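Stillton Lab Reports Method for Teaching Robots to Rebuild Used Desktop Computers

New approach plans the order of steps from the parts on hand and checks each part by feel before letting go

SASVILLE -- Researchers at Stillton, a robotics research lab in Sasville, today released the results of a study on robotic assembly of used desktop computers. The study describes a method that lets a single robot arm refit a processor, memory and a hard drive into a computer case that has already been in service, without a separate program for each case model.

The method is called Feltia. It combines a camera-based planner, which decides what to install next, with a contact model, which decides whether a part has gone in properly. In tests, Feltia completed the full rebuild in almost 40 percent more attempts than the lab's earlier system, which followed a fixed script and relied on camera images alone.

"A used computer is a hard thing for a robot," said Rogério Holanda, who led the study. "The cables are wherever the last person left them. The latch may be a little bent. You can't write down one set of positions and expect it to hold from one case to the next."

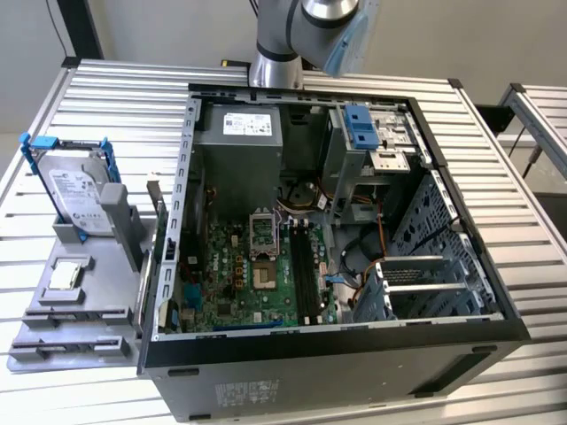 Most automated assembly takes place on lines where every unit is the same and every part arrives in the same position. Repair and refurbishing shops don't work that way. A shop may see many case designs in a single shift, and cases of the same design may differ in how their wiring was routed or which brackets were left in place. That is one reason the work is still done almost entirely by hand.

The Stillton team set out to find how much of that variation a robot could handle if it was given general skills instead of exact positions. The team chose three tasks that come up in nearly every refurbishing job: seating a processor in its socket, pressing a memory module into its slot, and sliding a hard drive in its caddy into the drive bay.

Each task asks for something different. The processor must be lowered flat and must not be pushed, as the contacts in the socket bend easily. Memory needs a firm push, applied evenly along the module, until it seats. The drive has to be lined up with a bay it can't fully see once it starts to go in.

How the Method Works

At the start of a run the robot looks over the open case and the parts laid out beside it. The planner builds a list of the steps that are possible from that state. If the retention frame on the socket is open, the processor can go in. If it is closed, opening it becomes the first step. The planner updates the list after every action, so a failed step is simply returned to the list and tried again, sometimes from another approach angle.

A camera carried near the gripper gives the robot a closer view of the board. The system uses this view to find the edges of the socket and the ends of the memory slots, then corrects the position of the arm before any contact is made.

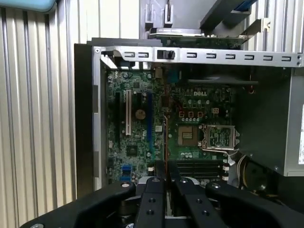
The close view has limits. The gripper itself hides part of the board, and once a part is being held over its slot, the camera often can't see the place that matters most. Earlier systems dealt with this by backing the arm away for another look, which cost time and often lost the alignment.

Feltia handles the last stretch by touch. As the part meets the slot, sensors in the arm record the force and the small changes in position. The contact model compares that record with records from past insertions and sorts it into one of 3 outcomes: seated, partly seated or misaligned. The gripper doesn't open until the model reports that the part is seated. If the model reports a misalignment, the arm eases off, shifts the part slightly and tries again.

The model was trained on insertions guided by human operators, who moved the arm by remote control. Operators were asked to include mistakes on purpose. Holanda said this turned out to matter more than the team had planned for.

"Our first set of training runs was too clean," Holanda said. "The operators were good at the job, so the model had hardly ever felt a module go in crooked. We went back and recorded a lot of bad insertions, and the results got better within the same month."

Test Setup

Tests were run on a slatted aluminum table, with the case lying on its side and its panel removed. Parts were presented in a molded tray to the left of the case. The tray holds the drive upright in its caddy and the processor in a square recess. It gives the robot a known place to pick from, while the position of the case itself is allowed to vary.

Between runs, staff shifted the case by hand and moved the loose cables to new positions. A run counted as complete only if the processor, memory and drive were all installed with no help from a person. Runs were stopped early if a cable was pinched or if the arm went over its force limit.
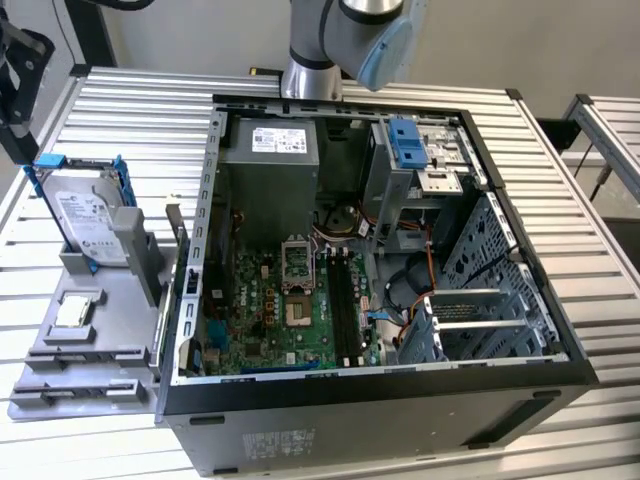

Lighting in the test area was left as it was in the rest of the lab, including in the late afternoon, when glare from bare metal tends to be worst. The team reports that glare on the socket frame was the most common cause of errors in the planning stage. Cables lying across the drive bay were the second.

The largest gain over the scripted system came in memory insertion. The older system would often release a module that was down at one end and raised at the other. With the contact check in place, most of those cases were caught and corrected before release. Processor placement also improved, though by less, because the old system was already fairly reliable at it. Drive installation showed the smallest gain and remains the weakest of the three.
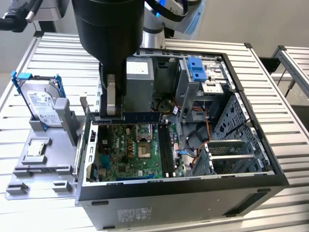
The robot's two-fingered gripper over the motherboard, with a memory module just above the board.

The study also looked at whether the skills carried over to a case the system had not been trained on. The team held back 2 case designs from training and used them only at the end. Memory insertion carried over with little loss. Drive installation did not carry over well, mainly because the bays in the held-back designs used a different style of latch. The report lists this as an open problem.

Speed is another. The robot is slower than a trained technician at all of the tasks, and the contact check adds time to each insertion. The authors did not try to tune the system for speed in this study and make no claim that it is ready for a working shop.

"We wanted to know if it could tell a good insertion from a bad one," Holanda said. "It mostly can. Making it quick is a separate piece of work -- and so is the latch."

Next Steps

Stillton will continue the project with Massawe, a computer refurbishing company that advised the team on which tasks to study. Massawe technicians reviewed the test steps before the trials and suggested the rule that a pinched cable should end a run, as a pinched cable would send a machine back for rework in their own shop.

The next phase will cover removal as well as installation. Taking parts out of a used computer raises problems the current method doesn't address, such as screws that have been overtightened and connectors that have stiffened with age. The team also plans to add cable handling, so that the arm can move a loose cable out of the way before reaching into the drive bay. At present the planner can only pick a different path or stop.

A first set of removal trials is planned for February. These will use the same arm and table, with a revised tray that has an open area for parts coming out of the case.

The full report on Feltia, including the training procedure and a breakdown of failed runs by cause, is available from Stillton on request. The recorded contact data from the insertion trials will be shared with other research groups for non-commercial use. Groups that wish to use the data are asked to state which arm and force sensor they work with, as the records need to be rescaled for different hardware.

About Stillton

Stillton is a robotics research lab based in Sasville. Its work covers robotic handling of used and returned goods, with a focus on electronics repair and parts recovery. The lab works with refurbishing and recycling companies and publishes reports on its methods and test results.

Media Contact

Rogério Holanda
Project Lead, Feltia
Stillton, Sasville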